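Furnished Room Rentals at Pudcombe House – Frequently Asked Questions

Last updated Sun 9 February

Who runs Pudcombe House?
The house is let and managed by Durkance Rooms. Ivone Nogueira handles bookings and contracts, and Zhuoran Xiong looks after repairs and key handover. Both can be reached through the contact form.

How long do I have to stay?
The shortest stay is 66 nights. After that you can go on month to month, or sign for a full year at a lower rate. We do not take weekend or holiday bookings.

How much is the deposit?
The deposit is $2000 for every room, whatever its size. It is held in a separate account and returned within 7 business days of the checkout inspection, less any charges listed in your contract.

What does the rent cover?
Rent covers heat, water, trash pickup and internet. Electricity is metered by room and billed at the end of each month. Most tenants find the bill goes up in February if they use a space heater. Oil-filled heaters are allowed – heaters with an exposed element are not.

Can I see a room before I apply?
Yes. Viewings are by appointment on weekday afternoons. If you are moving from out of state, ask for a video call. You do not need to have seen the room in person to sign.

Do I need a guarantor?
Only if your monthly income before tax is under $3340. Full-time students can use a parent or other relative. The guarantor has to sign the form in ink and send us the original.

Is there parking?
There is no lot. Street parking on the Driltia Avenue side is free overnight, but check the signs for street cleaning. Bikes go in the rack behind the kitchen door. Please do not bring them upstairs.

Can I have guests overnight?
Yes, up to three nights in a row. For anything longer, write to Ivone first. Guests may use the kitchen and laundry but cannot be given a key.

Are pets allowed?
No, with the exception of service animals. Fish count as pets.

Where do I do laundry?
The washer and dryer are in the basement and take tokens, which you can buy from the office. Quiet hours apply down there too, from 10 p.m. to 7 a.m.

What furniture comes with the room?
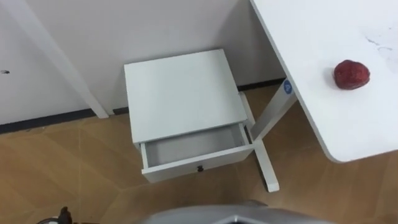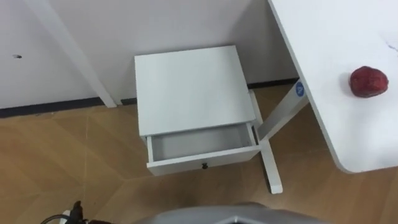

Every room is let with a bed frame, mattress, desk, chair and nightstand, and the rent is the same if you choose not to use some of them. Bedding and towels are not supplied. The nightstands are the small white kind with one drawer, and the drawer should be empty when you check out, the same as the closet and the desk. You may move furniture within your room, but please do not put it in the hallway or trade it with another tenant. If something is broken or missing when you arrive, tell Zhuoran within the first two days so it can be noted on your inventory.

Can I put things on the walls?
Small nails are fine. Adhesive hooks tend to take the paint off, and repainting is charged to the tenant.

How do I give notice?
Send it in writing, 30 days ahead. Mail for former tenants is kept at the Liao Street office for one month and then returned to sender.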